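The Bed Is the Best Folding Table in the House

Zoriana Pavliuk sorts clothes for the Sirby clothing exchange in Altonberg, which took in 225 pieces last August. Most of it passes over a bed before it goes on a shelf. A bed is wide, it's at a decent height, and a soft blanket keeps buttons from scratching anything.

She starts with the big pieces. They get spread out flat and smoothed from the middle toward the edges, and she checks pockets and seams before making a single fold. 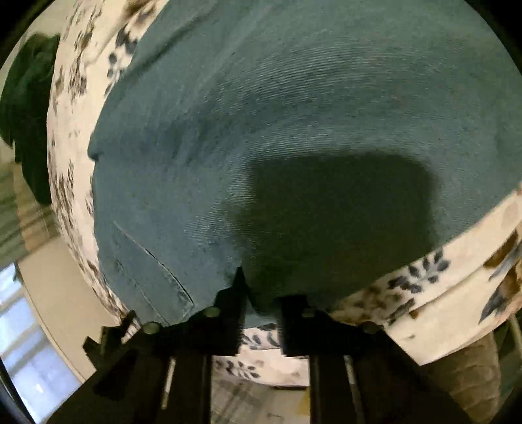

A teal garment spread out on a floral-print cloth.

Jeans come next. Pavliuk folds one leg over the other, then brings the hems up to the waistband – twice for a drawer, three times for a narrow shelf. The back pockets go on the outside, where they help the bundle hold its shape.

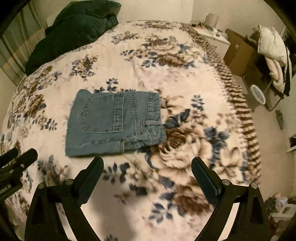 Thick seams are the usual trouble. They stack up on one side and the pile begins to lean after 4 or 5 pairs, so she turns every other pair around. Her own shelves at home on Vakgate hold 20 pairs that way.

Worn denim gets a second look. Loose threads at the waistband can be trimmed with small scissors, but she never pulls them. A weak seam goes in the mending basket.

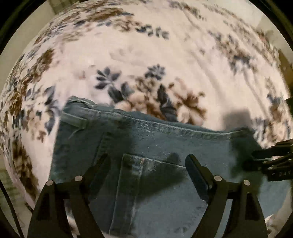
Faded blue jeans with tan-gold topstitching along the waistband.

The exchange opens its doors again at 4 p.m. on the first day of the month.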